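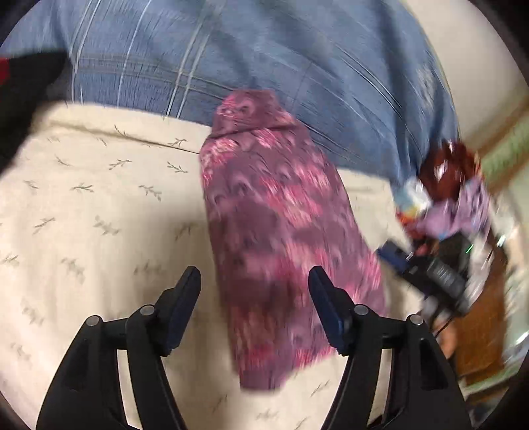 Projections Analyst, Daily Fantasy Basketball (part-time, remote)

Brolel publishes player projections and lineup tools for daily fantasy basketball and hockey. The basketball desk needs one analyst to maintain its minutes model during the regular season and playoffs.

The model currently covers 437 active players and was trained on 2,083 games. Output feeds the Vandthorpe optimizer, so files must be in the agreed format and posted before the first lock of the night.

Duties
- Update expected minutes after injury reports and starting lineup changes.
- Log projection error by position and by salary band.
- Review ownership estimates for large-field tournaments.
- Write short notes on any manual override.

Requirements
- Working knowledge of SQL and either R or Python.
- Two full seasons of tracked DFS results, cash games or tournaments.
- Available evenings, Eastern time, nearly 23 hours per week in season.

Late swap experience is useful but not required. Staff may not enter contests on slates they project.

Send a résumé and one sample projection sheet (15 players or more, with actual results alongside) to Jozefína Urban, basketball desk. Selected applicants will complete a paid test slate.

Last updated: 27 April 2019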